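Reducing Food Waste in a Shared Student Kitchen
Project report, Elura Residence, second semester
Author: Rui Henriques

1. Background

Elura is a student residence with four floors and one common kitchen on each floor. I have lived there for two years, and my flatmates and I often complained that the organics bin was full before collection. When our lecturer asked us to choose a topic from daily life, I proposed to measure how much food is thrown away on the second floor and to test if a simple change in storage can reduce it.

In the first plan I wanted to study all four kitchens. My supervisor told me this was too much for one person with one kitchen scale, and I agreed with her after the first trial evening.

2. Method

The second-floor kitchen is used by 12 residents. All of them signed a consent form. Every evening at 8 o'clock I weighed the organics bin and wrote the result in a notebook, separating edible food from peels, bones and coffee grounds. The separation was not always easy – for example, I had to decide if broccoli stalks are edible. I decided yes, and I kept this rule until the end.

The study had two periods of 7 days each. In the first period nothing was changed. Before the second period I put a shelf labelled "Eat first" in the fridge and a box with the same label on the bench, and I asked everybody to move there any food which was getting old.

I also asked the residents to fill in a short questionnaire about shopping habits. It had questions about how often they shop, if they write a list, and what they do with vegetables and fruit that have become soft or wrinkled.
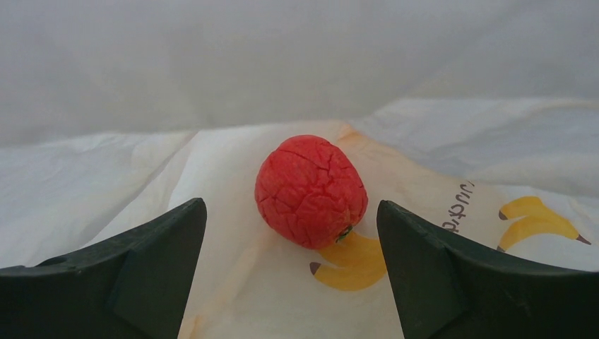
The answers to this last question were the most interesting for me. Many residents wrote that they judge fruit and vegetables only by the skin. Some of them cut away the bad part and cook the rest, but others throw the whole thing in the bin because they are not sure if it is safe. Two residents grew up in families where old tomatoes always go into sauce, and they were surprised by this question.

3. Results

In the first period the average edible waste was 548 grams per day. In the second period it was 523 grams per day. The difference is small, and the heaviest single day was in the second period, on a Tuesday, when someone cleaned out the freezer. Bread and cooked rice were the heaviest categories in both periods. Salad leaves looked like a lot in the bin but weighed very little.

4. Discussion

I can't say that the shelf caused the reduction. The periods were short and there was no comparison kitchen. People also knew that I was weighing the rubbish, so maybe they were more careful from the beginning.

The shelf in the fridge was used more than the box on the bench. One resident told me that she didn't know if she could take food from the box, as it belonged to somebody else. The label should have explained this. If I repeat the project, I will write "Free for everyone" and the date on it.

Cooked rice is a different problem – it comes from cooking too much, and a shelf does not help with that. A measuring cup beside the rice cooker would be cheap to test.

5. Further work

The residence manager has agreed to keep the shelf until the end of semester. Another student will continue the weighing on the third floor, using the same notebook format.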